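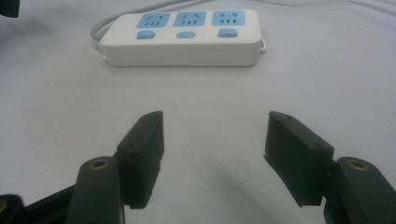 The Lerus team's hand-held gripper open in front of a power strip, the object used in the switch task. The fingers and arm links are 3D-printed.

Student robotics club to enter household task event in June

PLOVDEN — The Lerus Robotics Club, a student group at Plovden Technical College, will compete in the Kamel Household Task Challenge in June with a gripper its members designed and printed in the college workshop. It is the club's first entry in the event.

The challenge asks student teams to train a robot arm to carry out everyday jobs on a tabletop. Lerus has chosen the switch task, in which the arm must press a named switch on a power strip, and the cable task, in which it must move a cord out of a marked area without lifting it off the table. The power strip is not connected to the mains in either task.

Club members are teaching the arm by example. A student holds a copy of the gripper by hand, with a camera mounted on it, and performs the job while the camera records. The recordings are then used to train the software that controls the arm, which carries the same fingers.

The club has recorded 666 demonstrations to date. Of these, 500 passed the members' own review and will go into the first round of training. The rest were set aside, mostly for poor lighting or because the hand-held tool was moved too fast. Another 200 recordings are planned before the end of the semester, all of them on the cable task.

The gripper, which the students call Pinto, is in its fourth version. Earlier fingers had rounded tips that slid off small switches. The current ones have flat inner faces and are fastened with screws, so a worn finger can be changed between runs. Brass threaded inserts were added to the arm links after plain plastic holes stripped during practice.

"Pressing a switch sounded like the easy one when we signed up," the club said in a statement. "Most of our time has gone into lining up the finger before it touches anything. We have learned a lot about how people do that without thinking."

Lerus has 24 members, drawn from the college's mechanical, electrical and computing programs. First-year students make up half of the group. Members work in pairs, with one student recording and the other checking the footage and keeping the log. Pairs change tasks every two weeks.

The college provides workshop space and printing material. Travel to the event is paid for from club dues and the spring parts sale.

The club will hold an open practice on the Sunday before the event, starting at 1 p.m. in the main workshop. Visitors may try the hand-held gripper and watch the arm attempt both tasks. Admission is free — no sign-up is needed, but children must be with an adult.

The design files for Pinto will be posted on the club's page after the competition, along with the parts list and assembly notes.

About the Lerus Robotics Club
The Lerus Robotics Club is open to all students enrolled at Plovden Technical College. No earlier experience with robots or programming is required. New members are accepted at the start of each semester.

Media contact: Lerus Robotics Club, Plovden Technical College, Student Activities Office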